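Hulero Comes Home for Its Final Three, and the Town Is Ready

ZUTEDCOMBE, December. Zutedcombe FC will play the last three matches of the first half of the season at the old Hulero ground, the club confirmed this morning, and we could not be happier to say it! After a long fall of borrowed fields, long bus rides and "home" games played a county away, the blue-and-whites are going back to the place where most of us first saw them kick a ball.

The new drainage under the north end passed its final check early this month, the goalposts are up, and the league has signed off on the playing surface. Gates will open at noon for all three matches, with kickoff at 2 p.m.

The timing could hardly be better. The first team has gone eight league matches without a loss, a run that began with that wild comeback at Drustetti in the rain (if you were there, you still have the cough to prove it) and has carried the side from the wrong end of the table to within three points of the leaders. Five of those eight were wins. The other three were draws, and at least one of them should have been a win, but we promised the coaching staff we would stop bringing up the disallowed goal.

"I walked out there yesterday when it was getting dark and just stood in the center circle for a while," said head coach Lợi Đồng. "The players have been terrific about the travel. They've changed in school gyms and eaten dinner in parking lots and never made a fuss. But you want to play in front of your own people, and you want to know which way the wind is going to blow. At Hulero we know which way the wind is going to blow."

Đồng, now in a second season in charge, has kept faith with a young group, and they are paying it back. The back line has settled down beautifully since September. The midfield presses higher than it did last year, sometimes a little too high, and the forwards have finally started scoring from corners, a thing supporters had more or less given up on seeing in their lifetimes.

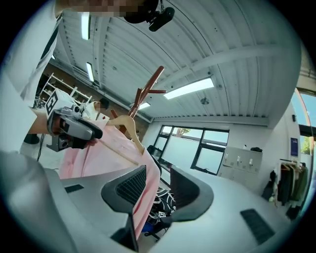
A pale pink garment on the wooden coat stand.

First up at Hulero is Tiêu Athletic, and it will be a proper test. Tiêu won the meeting between the two sides in August, mostly by being stronger in the air and faster to every second ball. They have slipped a bit since then, but they still defend set pieces as well as any team in the league, and their keeper is having a fine year. Our own captain should be back from a sore hamstring in time to start. A final call will be made after the last training session before the match.

Drustetti visits next, looking for some payback, and the half closes with a game against Mill Harbor, a newly promoted side that has surprised plenty of people with its quick, open style. Both of those matches are expected to draw big crowds, and we suggest getting to the ground early. The parking area behind the east stand is still closed while the fence is replaced, so please use the lot by the library and walk up the hill. It's a nice walk, and the bakery on the corner will be open.

Season passes bought in the summer are good for all three matches, with no exchange needed. Just bring the same card. Single tickets go on sale at the club office and at the gate, and kids under 12 get in free with an adult, as always. The standing section along the west side is back too, drums and all. The supporters' band has asked us to mention that it is short one trumpet player and is not picky.

There will be some changes inside the ground. The food stand has moved next to the main gate so the line no longer blocks the stairs, and the scoreboard (the real one, with the numbers you hang on hooks) has a fresh coat of paint. The women's team will play its own first match back at Hulero early in the new year, and details on that fixture will follow as soon as the league sets a kickoff time. They sit second in their division and deserve every bit as loud a welcome.

"We've got three games and nine points to play for," Đồng said. "I'm not going to stand here and tell you we'll get all nine. I will tell you we're going to go after them. Come and yell."

Reporters who would like a seat in the press row, or time with the coach or players after training, should contact the club office in Zutedcombe before noon on the day before each match.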